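Does Raltura ever explain who was on the plane?

stairwell_moth
Posted 3/3/25

I finished Raltura last night, all 546 pages, and I have a hole in my plot where the plane should be. Chapter 14 ends with the smuggler's daughter on the airstrip at Mostiten, watching the cargo door close on somebody. Next chapter it's three years later, she owns a boat, and everyone has agreed to stop mentioning aircraft. Did I doze off, or did the author? No need to hide spoilers. I've been spoiled by the book itself.

paperback_gravel

It was her uncle. Obviously.

lowtide_reader

It's less obvious than that, but you didn't doze off. Go back to the hotel bill she burns early on. It's for room 2135, and the same number turns up on the key the customs man hands over near the end, in a paragraph mostly concerned with soup. So the passenger is the customs man, and he came back.

The uncle theory falls over because he's at the Trurnulard clinic that whole week, having his jaw rebuilt at tedious length. I suppose he could have sneaked out, but he'd have been memorable at the airport.

If you have the later paperback, there's a short extra scene that more or less confirms it. My first printing goes straight from the airstrip to the boat - I assumed pages were missing and complained to the shop, who were very nice about it.

stairwell_moth

The soup paragraph! I skimmed the soup. Thank you, going back in with a pencil.

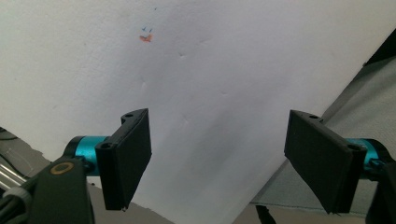

More threads in Thrillers and Crime

Radonjić: read the prequel first or pretend it didn't happen?
Spy novels where the spy does some spying
Is the Mostiten map wrong on purpose?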